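Schmieder countertop ice maker: three months of event work
Review by Muthu Ramasamy
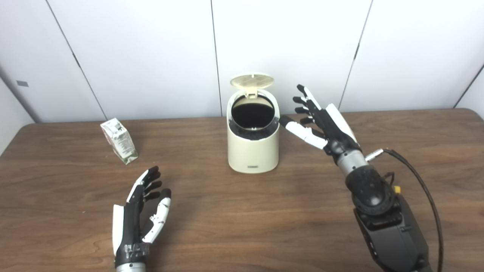

Why I hired one at all

I do drinks for small functions, mostly trade evenings and the odd christening, and for years I have bought ice in bags. It is a miserable way to spend money, but the bags work. So when Plivermont started offering the Schmieder on a seasonal hire I was in no great hurry. Their leaflet calls it "whisper quiet" and "event ready", and I have read enough leaflets. Rozália Csonka on their hire desk talked me into a three month term at £164 a month, delivery included, plug and water jug not included.

What it makes

The leaflet promises a full basket from cold in a quarter of an hour. My first basket took more than twice that, in a village hall in October with the heating off. Later runs were quicker, though never as quick as printed. The cubes are bullet shaped with a hollow up the middle, so they look generous in a glass and then vanish. For squash and gin nobody minded. For a whisky tasting they were hopeless, and I went back to bags for that one.

It does keep going, I will give it that. Over one long afternoon I weighed what came out and got 919 grams in the best hour. If you have sixty guests at a bar you will need a head start and a freezer to put the stuff in, and once you own the freezer you may wonder what the machine is for.

Noise

Fine while it is freezing, a sort of low hum. Then it drops a batch and sounds like somebody emptying cutlery into a bath. During speeches I switched it off. Telitz make a similar model with a rubber lip in the basket, which seems such a cheap fix that I can't see why Schmieder left it out.

Cleaning and carrying

The drain is underneath, at the back, behind a bung the size of a fingertip. You have to tip the whole thing over a sink, and it is heavy enough that Wiremu Rutherford, who works bars with me, now refuses to do it alone. There are no handles. The lid scratches if you look at it. The cleaning cycle is decent and the basket lifts out easily.

The scoop that comes with it is too wide for the corners. I use my own.

Buying instead of hiring

Plivermont quoted me £363 for an ex-hire unit with a year's cover. I thought about it for a week. The cover leaves out the pump, and the pump is the part Surachet Jaidee had replaced on his - twice, he says. I passed.

Would I hire it again

For a stand where people want a cold drink now and then, yes, probably, if the price comes down a bit. For a proper bar, no. I have handed mine back and ordered bags for the next two jobs. The hire desk still has my deposit, and I have been told to expect it by the end of the month.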